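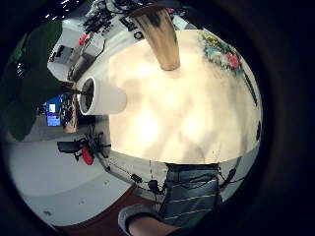 Paper cup on its side, round table.

From: Firouzeh Ansari
To: handine-readers list
Subject: Re: Cups for the December evening
November 2022

Dear Nhyira, dear all,

Thank you for your message and for the list of prices. I read it two times because I wanted to answer all the points, and I will put my answers under your words.

> Nhyira Sowah wrote:
>
> Hello everybody, I went through the receipts for the reading evenings.
> Since we moved to Handine we have used 427 paper cups, and I think
> this is a lot for a group that mostly drinks one tea and then
> forgets the second one. Could we buy real cups before December?

I agree with you. I must say that I am one of the people who forget the second tea. I pour it, then somebody begins to read, and I do not want to make noise, so it becomes cold and I take a new cup at the break. With a real cup I would go to the sink and pour it out, and that is already one cup saved.

But I would like us to be careful about which cups. In my old reading group we bought glass ones, very thin and beautiful, and after one winter we had only a few left. They did not break during the reading. They broke in the box, on the way to the cupboard and back. So my vote is for the thick white ones from Abbasi, with a handle. They are a little ugly. They can also be stacked, and the glass ones could not.

> Abbasi sells them in boxes and we would need 60 to be safe for
> the big evenings. The Flirero shop has a nicer set but it costs
> almost double.

I think 60 is too many for us. The big evening in December is big only once in the year, and for that evening people can bring a cup from home, as we did at the picnic. For a usual evening half of this number is enough, and half of this number also fits on the lower shelf. If we buy the full amount we must find another cupboard, and the only free one is in the corridor, where the door does not close properly.

About Flirero — I know the set you mean, with the blue line. I like it too. But when one of them breaks we would have to buy another full set to replace it, as they do not sell single cups. I asked them in the shop last month for my sister.

> We have 1,387 in the account at the moment, so the money is there.

Yes, the money is there, but please remember that from this same money we pay the room until spring, and also the copies of the Isus stories for everyone who cannot get the book from the library. I would not like to spend it on cups and then ask people to pay for the copies. Some of our members would not say that this is difficult for them. They would simply stop coming.

> Last question: who washes?

This is the real question, I think! In the kitchen there is a sink with warm water but no machine. I suggest that 2 people stay for a quarter of an hour after each evening, one to wash and one to dry, and we write the names on the same paper where we write who brings the cake. I can do the first evening. I ask only that it is not always the same people, because in every group I have belonged to it became the same people by the third month.

The paper cups that we still have in the box we should keep and use until they are finished. To throw them away new would be a strange way to make less waste. They can also be useful for children, or for the pencils.

One more thing, a little outside the subject. For the December evening I have prepared two short pieces in translation, and I am not sure about several words in the second one. The narrator calls her neighbor by a word that is something between "auntie" and "madam," and in English I have found nothing that is both warm and polite. If somebody has patience, please write to me privately and I will send you the page. Nhyira, I am thinking of you especially, as you solved the problem with the proverb last time.

Please answer about the cups before the end of the month, so I can go to Abbasi while they still have the ones with the larger handle.

With warm greetings,
Firouzeh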